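July 9, 2020

Test kitchen, plates and small dishes

Carried on from the glassware. Mugs and jugs are finished and back on the top shelf. Today was flat ware only: everything out of the two lower cupboards and the crate from the Skurent order, onto the steel counter, looked at one piece at a time, then put away in some sort of order.

Reason for doing it now is the Stivetti booking. They want coloured plates for the soup and salad cards and they want to choose from a list, so there has to be a list. The old one was made last October and still has the brown bistro set on it, which went to Delley and never came back. I have crossed that off for good.

Counter wiped down before starting, tea towel folded under the stack of heavy ones so they don't skate on the steel. Steel is fine for sorting but noisy. Next time put the grey felt down first.

Method, same as for the mugs. Pick up by the rim with both hands, turn to the window, look across the surface for scratches, run a thumb around the edge for chips, flip, check the foot, tap once. A dull tap gets a second look. Write it down before picking up the next one. I skipped that last step for the first few pieces and had to do them again.

Weighing: kitchen scale, zeroed between pieces. Largest plate in the Skurent crate came to 1165 g, and I had set aside anything over 1000 g as too heavy for the tray shots. So that one is out for trays but fine on a table. It is marked with tape on the foot. Do not peel the tape off when washing, it has gone missing twice already on other things.

Spread the colours out after that to see what we have. They had been nested by size in the cupboard, which saves room but means you never see the ones at the bottom, and we ended up buying a second blue because the first one was buried. Overlapping them on the counter took less space than I thought it would and was enough to judge the colours against each other.

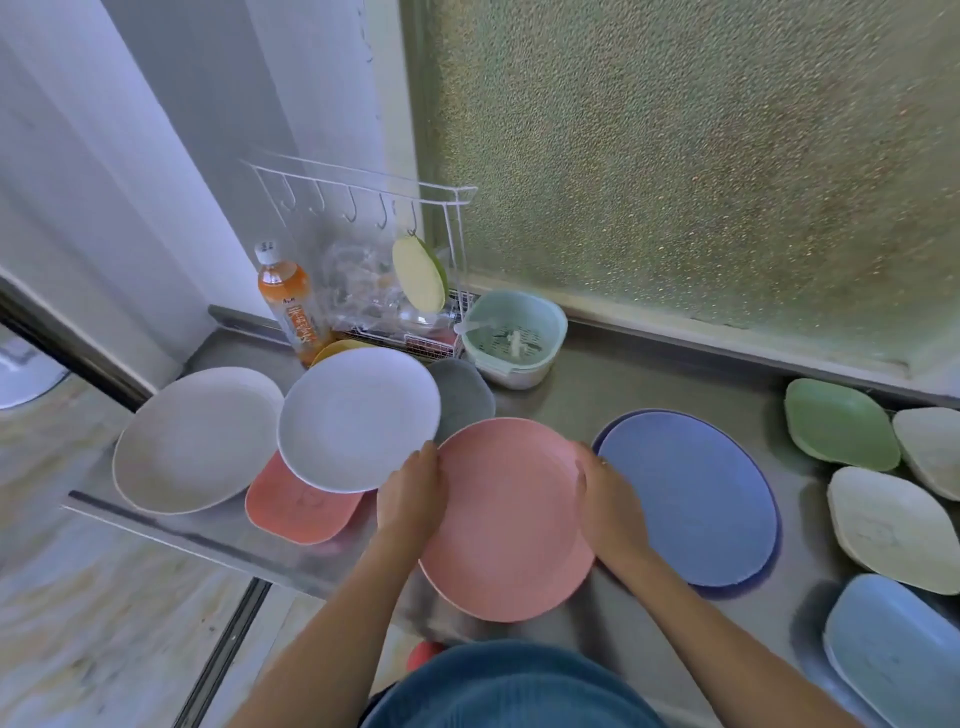
Pink round on the steel counter, blues to the right, pale ones to the left.

Colour notes, taken under the window and again with the ceiling lights on:

Pink round. Matte. Outline is a bit irregular, reads as handmade. Went slightly orange under the ceiling lights. Good for anything green. Keep at the front.

Coral-orange. Squarish with soft corners and a faint pressed pattern. The pattern holds sauce, so wash by hand with the soft brush. Too close to the pink to use both on one card, pick one or the other.

Light grey-white. Useful, dull, no faults. Goes with everything and will probably get used more than all the rest.

Off-white, large. The flat part is good for sharing dishes. Fork marks on the base that came off with bicarb paste and a damp cloth. Took a while. Did not try the cream cleaner on it after what happened to the Neagu bowls.

Dark grey. Shows every fingerprint. Needs a dry cloth right before use. Fine for bread, poor for anything floury.

Mustard. Stronger than I remembered. Looks green under the ceiling lights, so window light only for this one. Put that on the list for Stivetti so they don't choose it for the evening set-up.

Periwinkle and the deep violet-blue. The violet-blue is slightly larger and makes a decent under-plate for the lighter one. Store them as a pair. I would offer them as a pair too.

Leaf and oval dishes. Shallow, so sauces and nuts only, nothing runny. The sage-green and the pale beige are the ones to show first. They don't nest well because of the shape. Tried standing them on edge in the cutlery divider and that works if the divider is pushed hard against the side of the drawer.

Chips: one, on the foot of the dark grey, under the rim where it won't be seen. Smoothed with the fine pad and rinsed. Leave it in service but don't stack anything on top of it.

Dishwasher question. The Skurent sheet says top rack, cool cycle. The matte glazes came out of the last normal cycle with a chalky film, so either the cycle is too hot or the rinse aid is too strong. Haven't sorted out which. Until then all matte pieces by hand, warm water, no soaking. Gloss can go in as usual.

Put away as follows. Rounds in the left cupboard, sorted by colour family, with a sheet of kitchen paper between each. Squarish and odd shapes in the right cupboard, middle shelf. Large off-white on its own at the bottom, lying flat. Leaf dishes in the second drawer. The old plate rack is not deep enough for the large ones and I have moved it to the storeroom.

Shelf labels are pencil on masking tape for now. If the arrangement lasts a month I'll print proper ones.

The running number on the list is now up to 161, counting from the first mug. Numbers for broken or missing pieces are left blank and not reused. Please stick to that, the old list reused them and there was no telling which bowl was meant.

Still to do:
Finish the pasta bowls, still in their box by the door.
Ask Delley about the bistro set one last time, then leave it.
New felt for the counter, the old piece has a burn in it.
Test rinse aid at half dose with one matte plate only.
Send list to Stivetti with the note on the mustard.
Drawer 2 sticks when it is full. Wax the runners or take the heavy ladles out.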